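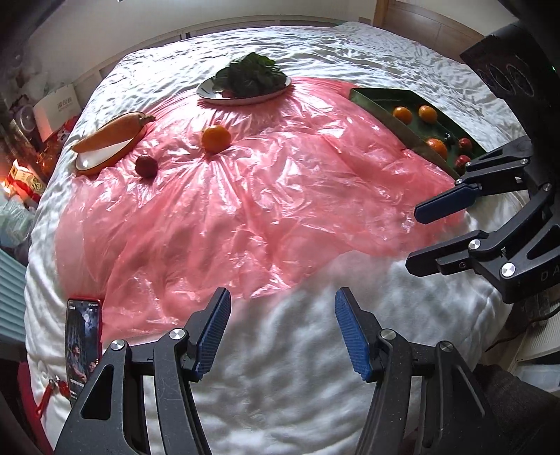 Thread: Does the food-prep collection checklist need a liner rule?

Category: Robotics > Standards & Practice
3 min read

rumen_fan, 2024-12-03
Wando's draft says every food session needs a "clean, stable, non-reflective surface." Pink plastic over a satiny sheet gives you highlights all over the place. Does that fail? I read it three times and still can't tell.

gripwrench
It fails on paper. I don't buy the rule though. Real homes are shiny – a policy that only ever saw matte countertops is no use to me.

Szczepańska_lab
Reflective is fine by me. Stable is the part I'd enforce. A plate of spinach on a mattress moves when you lean in.

gripwrench
Says who? Got numbers?

Szczepańska_lab
We threw out over 30 of 600 episodes in February for surface shift. All soft furniture.

rumen_fan
And how many from tables?

Szczepańska_lab
Didn't log it separately.

gripwrench
So there's no comparison. That's my problem with the whole draft.

flavance_user
Rule 4 bugs me more. "No personal devices within reach." There's a phone lying on the bed with its screen on. I'd flag that before I'd flag any plastic.

rumen_fan
Fair. I'll send Wando both – doubt they'll change a word.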